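Provska Automation
@provska_automation
17 Sep 2025

Notes on the Hemus tabletop package from Umis, which we have had on evaluation. Arm gripper, controller, task software, one license. Thread, mostly numbers and complaints. 1/13

What is in the quote: the two-finger gripper, the Hemus controller, a mounting plate and the task editor. What is not in the quote: a table, an arm, a camera, or anyone to answer the phone after 5 pm. We ran it on the arm we already had. 2/13

Install took most of a morning. The controller wants a static IP and will not say so until the third screen. The plate drawings in the PDF are one revision behind the plate in the box. Two holes differ. Check before you drill. 3/13

Test task is nesting plastic bowls. Thin curved rims, glossy surfaces, several sizes, cups mixed in as clutter. Dark green cloth on the table. 4/13 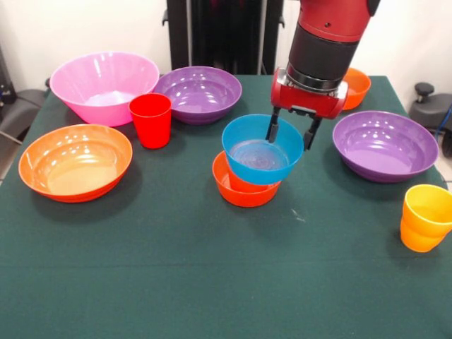 Blue bowl in the gripper, directly over the red-orange one.

The grasp is one finger inside the rim, one outside. The bowl hangs at a tilt in this grip. You can set a release height per object class, but there is no field for tilt. We asked for one. Umis says it is on the list for October. 5/13

448 pick attempts logged over the evaluation. 118 of those were on cups, which we tracked separately because a tapered wall is a different problem from a wide rim. I will post the cup numbers when I have gone through the log by hand. The automatic labels count a regrasp as a new attempt. 6/13

Finger force is set in steps, not newtons. Step 3 of 10 was enough for every bowl we own. Step 5 visibly flexes the thinner ones. The manual gives no conversion. If you need a force spec for a customer document, you will have to measure it yourself. 7/13
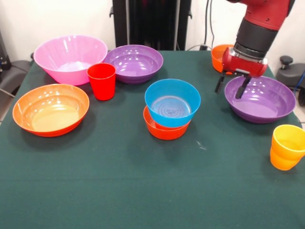 Photo: Provska Automation

Blue is nested in red-orange near the middle, and the fingers are down at the back edge of the purple bowl on the right. The rim approach works from the far side as well as the near side, provided you define both in the editor. By default it only tries near. 8/13

Clearance is what I would look at first if you have a crowded table. The gripper body is boxy and wider than the fingers. The planner treats it as a cylinder, so it refuses some approaches that are fine in practice. You can shrink the cylinder in a config file. The setting is undocumented and resets on update. 9/13

Compared with the Guillot kit we had in before: Guillot has the better editor and a proper force readout. Hemus is faster to teach a new object, about 300 seconds start to finish against most of a coffee break. Neither exports logs in a format I like. 10/13

Spare finger pads come in a bag of two. Ours were still serviceable at the end of the evaluation, some polish on the inner faces. Pads are held by one screw each and swap without recalibration. Good design, more of this please. 11/13

License is per controller, 480 a month, billed yearly. Offline use is allowed but the task editor needs to check in every 30 days. If your cell is on an isolated network, get that clause changed before signing. 12/13

We are keeping it for light sorting and stacking work. I would not put it on anything with a force requirement until the steps are documented. Config file notes on request, say which firmware you are on. 13/13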